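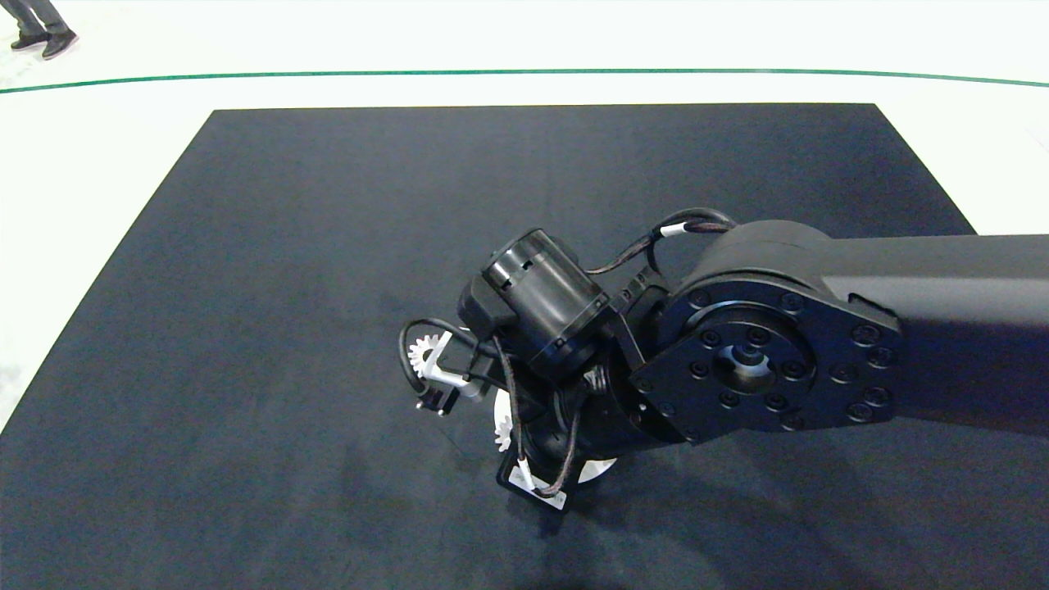
Figure 7.1 A dark mat laid on a white floor. The two surfaces respond very differently to the same light.

Chapter 7
Light, Surfaces and Heat

In this chapter you will learn:
why some surfaces look dark and others look pale
how absorbed light warms a material
what is meant by albedo, and how to calculate it
how builders and town planners make use of pale and dark surfaces

Before you start
You should already know that light travels in straight lines, that it carries energy, and that energy can be transferred by conduction, convection and radiation. If you are unsure of the last of these, read Section 4.3 again.

7.1 What happens when light meets a surface

When light falls on an object, three things can happen to it. It can be reflected, it can be absorbed, or it can pass through. A sheet of clear glass lets most of the light through. A sheet of white paper reflects most of it. A piece of black cloth absorbs most of it. In nearly every real material all three happen at once, and what we see depends on the share that goes each way.

A surface looks white when it reflects light of all colours strongly. It looks black when it reflects very little of any colour. A leaf looks green in daylight mainly because it reflects more green light than red or blue.

Texture matters as well as colour. A smooth, polished surface reflects light in one direction, like a mirror. This is called specular reflection. A rough or matt surface scatters light in many directions, and this is called diffuse reflection. You can read this page from either side of the desk because paper gives diffuse reflection. If the paper were polished, you would see a patch of glare from the lamp and the print beneath it would be hard to make out.

7.2 From light to heat

The energy in absorbed light does not disappear. In most materials it makes the particles move faster, and the material gets warmer. A dark surface in strong sunlight usually becomes hotter than a pale one beside it, although the same amount of sunlight falls on both.

The warmed surface then gives out energy of its own, mostly as infrared radiation, and passes some to the air by conduction and convection. After a time it loses energy as fast as it gains it, and its temperature stops rising.

Take care with one common mistake. The colour we see tells us about visible light only. Fresh snow is a very good reflector of visible light, but it absorbs infrared radiation well. Colour is a useful guide — it is not a complete one.

7.3 Albedo

The fraction of incoming light that a surface reflects is called its albedo. It is written as a number between 0 and 1. A surface that reflected everything would have an albedo of 1, and a surface that absorbed everything would have an albedo of 0.

albedo = reflected energy ÷ incoming energy

Worked example
Each second, 1,000 joules of sunlight fall on one square metre of a painted roof in Borkville. The roof reflects 625 joules. Find its albedo.

albedo = 625 ÷ 1,000 = 0.625

No light passes through the roof, so the remaining 375 joules are absorbed.

Albedo has no unit. One energy has been divided by another and the units cancel.

7.4 Pale roofs and dark roads

In many hot countries, houses are painted white on the outside. Less sunlight is absorbed by the walls and roof, and the rooms stay cooler during the day. In cold places a dark wall facing the sun can be useful in winter.

Roads are more difficult. Fresh asphalt is dark and stores a good deal of heat, which it gives out again after sunset. This is one reason why the centre of a town is often warmer at night than the fields outside it. Planners call this the urban heat island effect. Trees, ponds and pale paving all help to reduce it.

Check your understanding
1. Explain the difference between specular and diffuse reflection.
2. A paving slab receives 1,000 joules of sunlight and reflects 507 joules. Calculate its albedo.
3. Why does a dark surface in sunlight not go on getting hotter for ever?

Key words: absorb, albedo, diffuse, infrared, specular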